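Kilach Athletic Football Club
Thread: arrangements for the opening home fixture against Lunholm Town.

1/ The club looks forward to welcoming supporters back to Innes Park in August for the first league match of the season. Please read the whole thread before travelling, as several arrangements have changed over the summer.

2/ Turnstiles open 90 minutes before kick-off. The main entrance on Kenura Road will be used by home supporters only. Visiting supporters should enter by the gate at the north end, next to the bus stop.

3/ Lunholm have taken their full allocation of 341 tickets. No tickets will be sold to visiting supporters on the day, and home tickets may not be transferred to them.

4/ Season ticket holders should bring their new card. Last season's cards will not open the turnstiles. Anyone whose card has not arrived should go to the ticket office with proof of address, where a paper ticket for this match will be issued.

5/ The East Terrace reopens with new crush barriers and a level viewing area. Wheelchair users who have booked a place will be met at Gate 8. Carers are admitted free of charge, as before.

6/ Parking at the ground is limited to 67 spaces, all of which are reserved. The Kenura Road school car park is not available this season – vehicles left there may be towed. We advise travelling by train or on foot where possible.

7/ On the pitch, the manager has a nearly full squad. Both full-backs have returned to training, and the captain is expected to start in midfield. One forward remains out with a knee injury and will be assessed again in September.

8/ Lunholm finished two places above us last season and won both meetings. They have since changed their back line and are likely to play with three centre-halves.

9/ Bright blue T-shirt with a printed design.
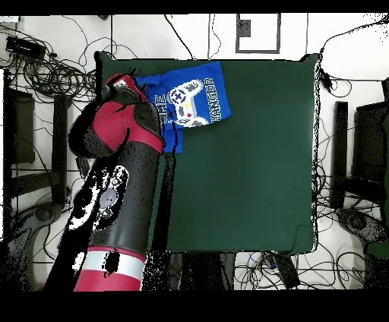
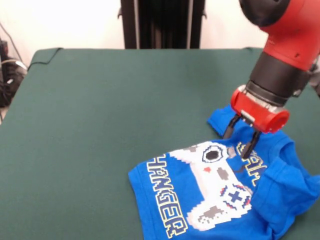
10/ The match programme will be sold inside the ground only. It includes the full fixture list, a page on the under-18 side and the first part of a history of the Kilach and District Cup. Card and cash are both accepted.

11/ Bags larger than a sheet of A4 paper will not be admitted, and there is no storage at the ground. Small bags may be searched on entry.

12/ Should the fixture be postponed for any reason, tickets will remain valid for the new date. Notice will be given on this account and on the club website. Questions about tickets should be sent to the ticket office by email, as replies to this thread are not monitored on match days.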